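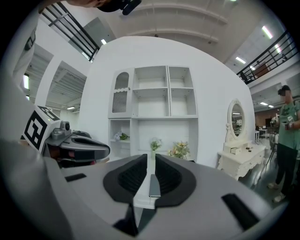
Bretell Project: Teaching by Hand
Final group report, handed in 4 February 2022
Joris Goossens, Wanda Nakamura, Yolanda Blackwood and Jalen Dunleavy

1. How we got started

When the four of us sat down together in September, we had a title, a shared folder and not much else. Our supervisor, Lyle Quintanilla, had suggested that we look at how well people can show a two-handed job to a computer using hand-held grippers, and we all liked the idea straight away (Wanda perhaps most of all, as she had spent the summer reading up on it). We called the project Bretell after the street Joris lives on, and the name stuck before anyone could think of a better one.

The question we settled on was a modest one. If a person does a household job with a gripper in each hand, how much practice do they need before their recordings are steady enough to learn from?

2. Working with the grippers

We had 2 pairs to share between us, and it took a good while to get comfortable. You have to keep your wrists looser than feels natural, and keep the markers turned so that they can be read - something Jalen forgot so often in the first weeks that Yolanda wrote it on the back of his notebook.
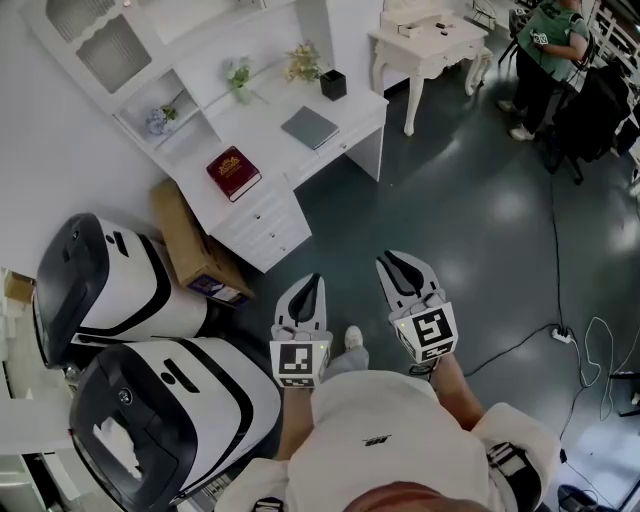
Each session began with the same short routine, which Yolanda drew up and which we came to be very fond of. We opened and closed both grippers, held them still, and then brought them slowly towards each other before starting the job itself. It sounds fussy, but it made matching up the left and right hands much easier later on, and Joris was spared a lot of late evenings at his desk.

Over 11 sessions we made 1183 recordings. We threw out 44 of them, mostly from the early sessions, where a marker had been turned away for too long or somebody had stopped halfway to ask a question. We were rather pleased with that, and Lyle was kind enough to say so too.

Folding was the job we all found hardest. Cloth never lies the same way twice, and two people could follow the same instructions and end up with quite different movements. Wanda's answer was to let each person fold in their own way and simply write down which way it was - a small change, but our notes were far more useful after it.
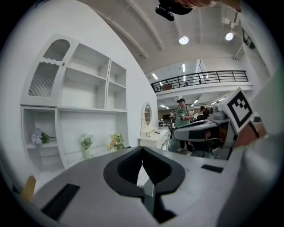

3. What we would do differently

We would start the written log on the first day. Ours began in the third session, and piecing together the first two from memory and old messages was no fun at all. We would also swap places more often, as Joris and Jalen did most of the folding and their arms were tired by the end of it.

Our warm thanks go to Lyle for his patience with our many drafts. The recordings and the session log are in the Bretell folder, and Wanda is looking after the access list until the next group takes over.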